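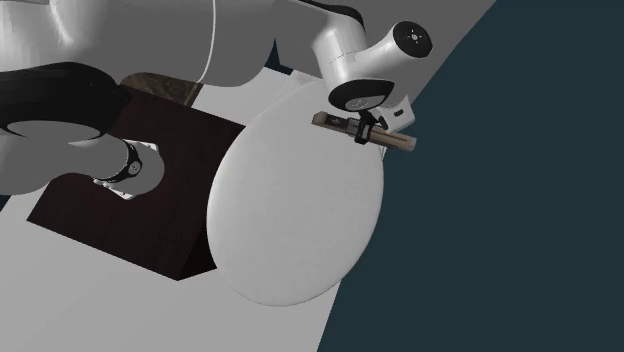
Garage shelves go bad slowly, and mine had been going bad for years before I did anything about it. I finally gave up a whole Tuesday to it in November, and the first job was sorting what stays in boxes and what doesn't. My rule now is that paint tins, glues and anything that hates sunlight go in a dark box like the one in the picture, and everything I reach for weekly lives out in the open. I used to be a clear tub person! Then I found my good wood filler had gone hard as a biscuit on the sunny side, and that was the end of that.

Labels next. Masking tape and a fat marker beat every fancy label I've bought (the Stellia ones curled up in the first warm spell). Stick them on the short end, not the lid, or you'll be unstacking the lot to find the picture hooks.

Screws are my weakness – I once bought a bulk bucket of 3,000 from Vanags and I'll be leaving them to my grandkids. I keep a jar of each common size on the shelf at eye level and the bucket on the floor. Top up the jars when you sweep, if you sweep.

If your shelves sag in the middle, flip the boards over. It buys you a good while, and it costs nothing. Mine are 24 mm thick and they still bowed under the tile offcuts, so the tiles have gone down to the bottom, along with the car jack and the old Moltwood vice I keep meaning to bolt to the bench.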